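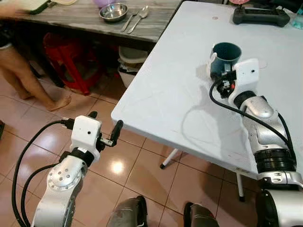 Saron Seyoum
2019-05-26

Spent the morning sorting out the folding table and the mugs for the Tekleab hall. Putting it all in one thread so I don't have to answer the same messages again.

First, the tables. We're keeping the white ones. They scuff, but the scuffs don't come up onto plates or sleeves, and a bit of bicarb on a damp cloth takes the worst of it off. Don't use the green scourers. That's how they got dull.

Check the legs before you load anything on top. The black foot caps work loose when people drag the tables across the floor. Lift, please. A bare metal leg leaves a grey mark on the tiles and I've been scrubbing those off since December.

If a cap is missing, there are spares in the ice cream tub under the sink. Push it on with the table upside down and give it a knock with your palm.

Mugs next. I've gone through the lot and we have 13 of the teal ones with the white handles that are still good. Two more had chips on the rim and I've put them aside for Korkor, who wants them for seedlings.

The colour hides tea stains pretty well from the outside. Look inside before you put one back on the shelf. Half a denture tablet in hot water overnight will shift it.

Please stop stacking them. The handles catch and then someone pulls two out at once. One layer per shelf, handles facing left, which suits the cupboard door.

Tsehay asked if we should buy a matching set. I had a look at Raltar and they want $129 for a box, plus delivery. I'd sooner spend that on a proper trolley.

Minoru replied that he has an old trolley in his garage with one bad wheel. Yes please. I'll sort the wheel.

Bottles and odds and ends – if you bring a drink bottle, take it home. I don't mind one sitting on the table while you're working. I do mind finding it on Thursday with something growing in it.

Same goes for controllers, chargers, keys and anything else that gets put down at the far end of the table. There's now a shallow tray on the windowsill for that. Things left in it get one week, then they go in the drawer.

Someone asked how many tables fit along the back wall folded. Six if you alternate which way the legs face, five if you don't. Put a strip of old carpet between each pair or the tops rub.

Rounded corners face out, so people coming past with their arms full don't catch a hip on the hinge side.

Sosina has the cupboard key this week. I'm away until Friday and won't be checking messages much.

Last one. The tea towels on the rail are for drying mugs. The blue cloths in the bucket are for tables. I've written it on the bucket – in marker this time, as the label fell off.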